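Does Sorting Out Help? My Project on Toy Lending at the Fulevitz Library

Student project report, Stadville Community College, 15 September 2026
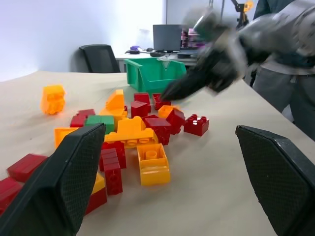 Figure 1. Plastic building bricks on a tabletop.

I picked toy lending for my project because I grew up with it. My family never bought many toys, but every couple of weeks we'd go down to the Fulevitz branch library and come home with a bag of something – wooden trains, a marble run, once a puppet theater so big we had to carry it back on the bus. So when our class was told to study "a local service and how people use it," I already knew where I was headed.

What I wanted to find out was pretty simple. The Fulevitz toy collection has two kinds of bags. Some are sorted, meaning everything in the bag belongs to one set and there's a card telling you what you can build. Others are mixed, which means you get a bag of bricks or train track or whatever and you're on your own. The desk staff told me they'd been arguing for years over which kind people like better. Sorted bags take a lot of work to put together and they fall apart (as sets, I mean) the moment one piece goes missing. Mixed bags are easy. If families were just as happy with mixed bags, the library could save itself a ton of work.

My guess going in was that sorted would win easily. I loved the cards when I was a kid!

How I did it

The library let me have the loan records for the toy collection with all the names taken out. There were 2,712 loans in the records I got, and I threw out the ones for puzzles and board games, which only come sorted (half a puzzle is no fun for anyone). That left me with the bricks, the trains and the play food. For each loan I could see which bag it was, how long it was out, and whether it got renewed.

I also made a one-page survey and left a stack of them at the desk all through April. I got 193 back, which was way more than I expected. My teacher had warned me to be happy with 50. The survey asked which kind of bag you'd borrowed, how old the kids were, how many times the bag came out to be played with, and whether you'd borrow it again. There was a blank space at the bottom for comments, and people really used it. One parent filled the whole back of the sheet.

For typing everything in I used a spreadsheet called Midov that the college has on its computers. I had never used it before and I lost most of a Saturday's worth of typing by closing the wrong window, so if you're in next year's class, turn on autosave first thing.

What the loan records showed

Sorted bags go out more often. That part of my guess held up. When both kinds are sitting on the shelf, people reach for the one with a card and a picture on the front, and I would too.

Renewals were the surprise. Mixed bags got renewed a lot more, and the gap was biggest for bricks. At first I thought I had my columns switched, so I went back and checked a bunch of them by hand. They were fine. People pick up the mixed bags less, but once they have one at home they hang on to it.

Train bags didn't follow the pattern at all. Sorted and mixed came out nearly the same there, and I think it may be that track is track. You put it in a loop either way. Play food was too small a group to say anything about, so I left it out of my charts.

What people wrote

The surveys helped me make sense of the renewals. Parents of little kids (three and four) mostly wanted mixed bags, and several said the cards made their kids upset, since the thing on the card was too hard to build and the grown-up ended up doing it. Parents of kids over seven leaned toward sorted. In the middle it was a real toss-up.

A few comments I liked enough to copy down:

"The card lasted ten minutes. The bricks lasted two weeks."

"Please put more wheels in. There are never enough wheels."

"We built the fire truck and then nobody was allowed to touch it until it was due back."

That last one made me laugh, and it also gave me an idea I hadn't had before. Some kids with a sorted bag build the thing once and they're done. It sits on a shelf looking nice. The parent is happy with the bag and says so on the survey, but the number of times it was played with comes out low. I wish I'd asked about that directly. I only have "how many times did the bag come out," and a fire truck on a shelf doesn't come out of a bag.

Money, a little

I asked what the collection costs to run. The toy budget for the branch is $900 a year, not counting staff time, and a good part of it goes to replacing lost pieces in the sorted sets. Mixed bags hardly cost a thing because they're mostly donated, and if a few bricks go missing you wouldn't know. There's a small grant from the Bhardwaj Fund that pays for the bags themselves and the labels.

What I'd change

My survey only reached people who came to the desk. The branch has a return bin outside, and lots of families use it and never walk in, so I missed all of them. I'd tape a survey inside each bag next time. I'd also ask the kids! I had a question for them in my first draft and cut it to keep the thing to one page, and I've been sorry about it ever since.

I should also say that April had spring break in it, and that could have pushed renewals up for everything. I don't see why it would push up mixed bags more than sorted ones, but I can't rule it out with only one month of surveys.

As for the library, I'd keep both kinds. I'd put an age suggestion on the front of the sorted bags, and I'd put some kind of picture on the mixed ones, because right now they have a plain white label that says MIXED and they look like leftovers. I showed my charts to the desk staff and they're going to try new labels on the brick bags first. They also said they'd look for more wheels.

Related items
Who Uses the Stadville Bike Racks? A Two-Week Study
Lunch Lines and Waiting Times in the College Cafeteria
Seed Swaps in Fulevitz: A Student Survey
How Our Class Picks Project Topics
Getting Started with Midov for Survey Data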